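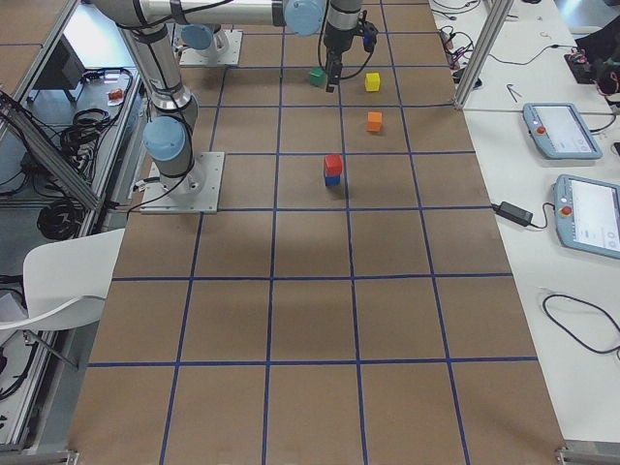
A grid is a set of lines that cross each other to make squares. People use grids when they need to say exactly where something is. Streets are often laid out on a grid, and so are crossword puzzles, chessboards and the maps in a street directory. A grid can also be made on a table with very simple materials. Strips of blue tape laid lengthwise and crosswise over brown paper turn a plain surface into large squares, and a coloured cube placed in one of the squares now has a position that can be described in words. The orange cube, for instance, is one row closer than the yellow cube.

Columns and rows

The squares in a grid are arranged in two ways. Columns run away from you, from the near edge of the table to the far edge. Rows run from side to side. Every square belongs to one column and one row.

To give each square a name, we label the columns with letters and the rows with numbers. The first column on the left is A, the next is B, and so on. The row nearest to you is row 1. The name of a square is its letter followed by its number. If a cube is in the second column and the fourth row, its square is B4. Mathematicians and mapmakers call this a grid reference.

Always say the letter first. Everyone who uses the same grid must follow the same rule, or two people could read one message and go to different squares.
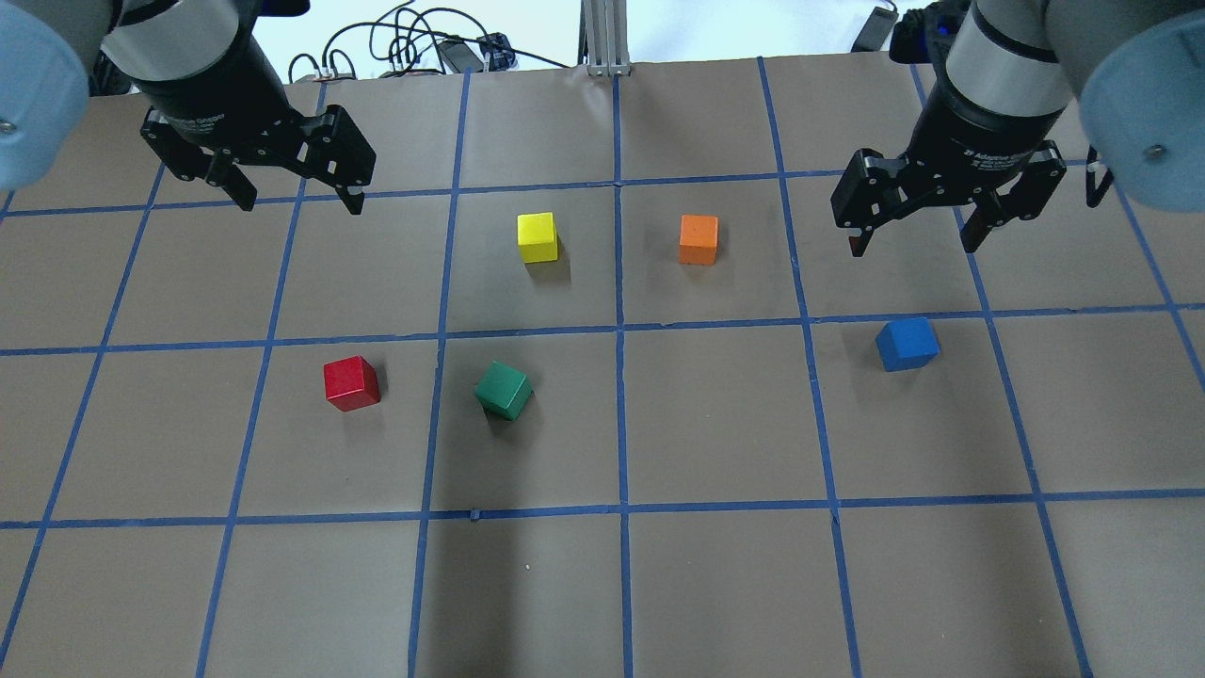

It also matters where you begin counting. Suppose that Zyanya and Marloes are seated on opposite sides of a table. Zyanya counts the rows from her side, and Marloes counts them from hers. A cube that is in Zyanya's row 2 will not be in Marloes's row 2 unless it happens to be exactly halfway across. Before they play, they must agree on one corner as the starting corner. On a map, the starting corner is usually at the bottom left.

Inside the square or on the line?

A grid reference tells you which square an object is in. It does not tell you where in the square the object is, or which way it is turned. A cube may be in the middle, close to a line, or twisted a little to one side, and its reference stays the same.

Sometimes an object sits on a line between two squares. There are two ways to deal with this:

1. Make a rule. For example, a cube on a line belongs to the square on its left.
2. Use smaller squares. The smaller the squares are, the more exactly the grid can describe a place.

Smaller squares take more tape and more time. For a table game with small cubes, large squares work very well.

Why do the far squares look smaller?
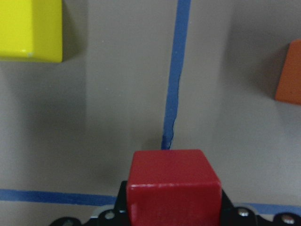

When you sit at the end of a long table and look along it, the squares close to you seem big and the squares at the other end seem small and squashed. If you walk to the far end with a ruler and measure them, you may find they are the same size as the near ones. Our eyes see distant things as smaller than close things. Artists call this effect perspective, and they use it to make a flat drawing look deep.

Try closing one eye and covering a far square with your thumb. Then try to cover a near square in the same way. You will need more than a thumb!

Going up: stacks

Columns and rows describe places on a flat surface. Once one cube is placed on another, both cubes share a single grid reference, and we need a further piece of information: the level. The cube touching the paper is on level 1 and the cube resting on it is on level 2. If a red cube stands on a blue cube in square B3, we write blue B3, level 1, and red B3, level 2.

The cubes in a stack do not have to line up perfectly. When the top cube sits slightly off to one side, a strip of the lower one can be seen from above, which is helpful if you need to know what colour is underneath. 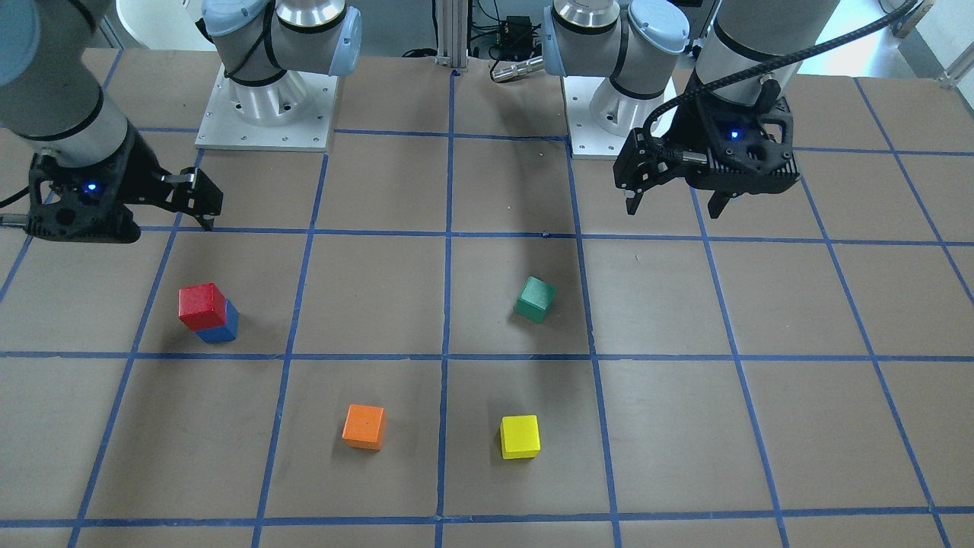 Activity: Hidden Cubes

For 2 players.

You will need brown paper, painter's tape, a marker, and a few small cubes in different colours for each player. Ask an adult before putting tape on furniture.

Each player tapes out a grid of the same size and labels the columns and rows. Place a large book upright between the grids. The first player arranges the cubes on one grid and reads out the colour and grid reference of each. The second player listens and copies the arrangement without looking. Remove the book and compare. Then change places, and allow stacks in the next round.

Words to know

Column: a line of squares running away from you.
Row: a line of squares running from side to side.
Grid reference: the letter and number that name a square.
Level: how high up a cube is in a stack.
Perspective: the way far objects look smaller than near ones.

Toltus Children's Learning Centre. Page reviewed 23 September 2018.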